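19 December 2022

Natural dye notebook, black series, continued from the green binder

Got it! After the whole fall of browns, grays and one truly awful purple, the cotton came out of the third dip today a proper black. I held it up next to the wool sample from last winter and the wool looks faded beside it. I'm writing this down right away while my fingers are still stained, so please excuse the thumbprint on the facing page.

Recipe as done today, for Madalena and anybody else who wants to repeat it:

- Scoured cotton twill, 200 g dry weight, cut from the El Fassi bolt (the tighter weave, not the one with the slubs)
- Oak gall, ground, 40 g, steeped overnight in the small enamel pot and strained twice through muslin
- Iron sulfate at 2% of fabric weight, so 4 g, dissolved in a jar first and then added to the bath
- Logwood extract, 6 g, in its own pot
- A pinch of chalk in the logwood, our tap water is soft

Order was gall, iron, rinse, logwood, rinse, then back through iron for just a few minutes. Air it between every step. I mean really air it, opened flat over the rack, no folds. On the last batch I got lazy and left it bunched up in the sink while I answered the phone, and that's where the tide marks came from. Dilek spotted them from across the room.

The thing I had wrong all this time was the iron. I kept pushing it up, thinking more iron means more black, and what I was getting was a rusty gray and cloth that felt like paper. Şengül said back in the fall to drop it and let the galls do the work, and I wrote that down (green binder, page with the coffee ring) and then went ahead and ignored it for three batches. Sorry Şengül! You were right, and I owe you a pot of the good tea.

Temperature: the gall bath sat at a low steam and never simmered. Logwood I took a little hotter, then turned it off and let it cool with the cloth still in. Stir gently the whole first half hour. The long paddle is splitting at the end again, so wrap it or use the dowel, it snagged one corner of the twill.

Also tried, same bath, exhausted:

Linen scrap, second use of the logwood. Came out a soft slate blue that I love, completely by accident. Duarte wants it for bookcloth. He's right that it would be gorgeous with the cream thread.

Silk noil, same. Went muddy. Not worth repeating unless someone has an idea about the mordant.

Jar of exhausted gall liquor is on the bottom shelf with a label. Please don't pour it out, I want to see what it does to paper.

Next question is shine. The twill dries very flat and dull, which is what I wanted for the backing cloths, but Celeste asked whether we could get a black with some glow to it for the scarf warps. I think that's a fiber question more than a dye question and we should run the same recipe on the mercerized yarn. We have one skein of it left from Savo and I'd like to order more in January before they change the put-up.

For backing cloths, though, flat black is exactly the thing. Color just sings on it. Yellow most of all! I keep coming back to that, a strong warm yellow on dull black, and I want the weld samples mounted that way when we redo the swatch wall. 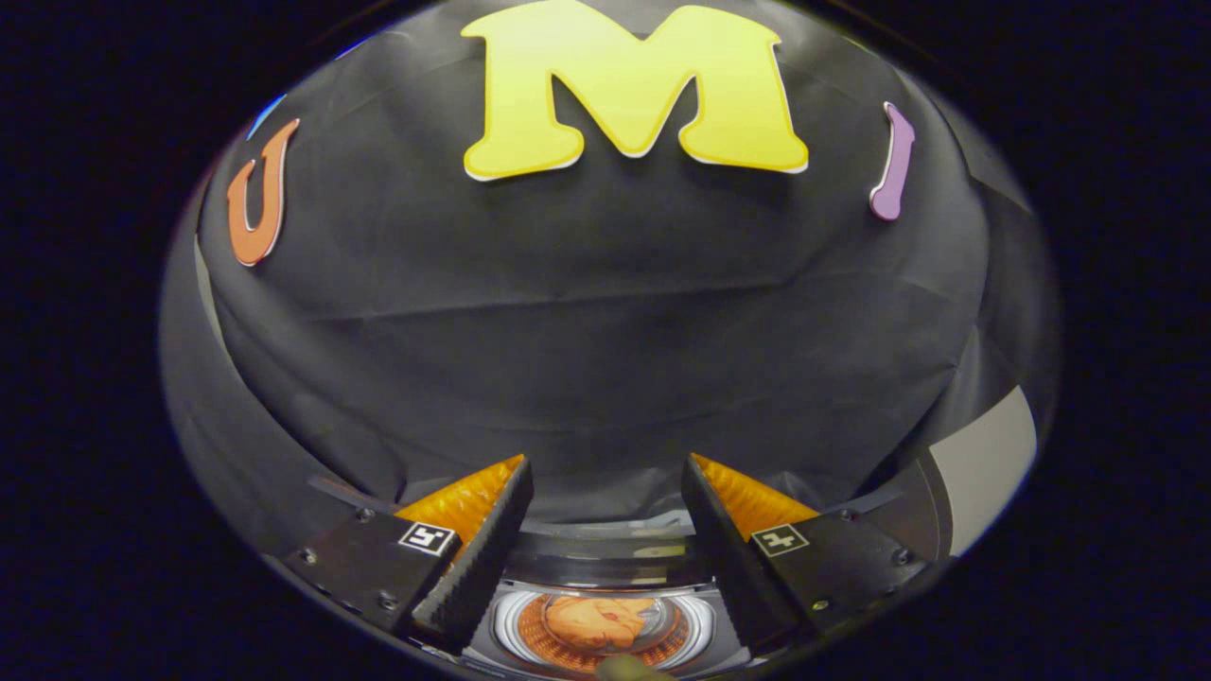

*Photo: Madalena Morais*

Back to weld, then. We have the dried tops from the Vesness garden, and they smell like hay and old books. Plan is alum at 12%, chalk in the bath, and keep it well below a simmer so it stays clear and doesn't slide toward mustard. Wool first, then the cotton with a tannin step ahead of the alum. The tannin will warm the yellow up a bit and I'm curious how much. Sumac might be cleaner than gall for this one, the gall leaves a beige cast that I can see even under a strong yellow.

I'd like to do a proper strip test too: black twill and weld yellow side by side in the south window, half of each strip under card. Last time we only did the colors we were worried about, and then the logwood we trusted was the one that went brown. Eight weeks to start. Duarte has offered to cut the cards.

Rub test on today's black, done on the damp corner and again on the dry one with white cotton lawn. Damp: a gray smudge, more than I'd like. Dry: the faintest shadow. I think one more long rinse with a drop of neutral soap will take care of it, and I've left the whole piece soaking in the deep sink. If you need the sink, lift it out in the blue tub and keep it under water. Please don't wring it.

Swatch card number for this batch is 191. I stapled the dry piece in front and the rinsed piece will go behind it. The spare card with the three dips in order goes to Muvuritz with the next parcel, they asked to see the steps and I'm so pleased to have something good to send them.

Supplies getting low: oak gall (enough for one more batch this size), muslin, pH strips, the soft brush. Gloves in medium are gone completely.

Tomorrow: rinse, press from the wrong side, weigh again dry. Then start the weld soaking before lunch.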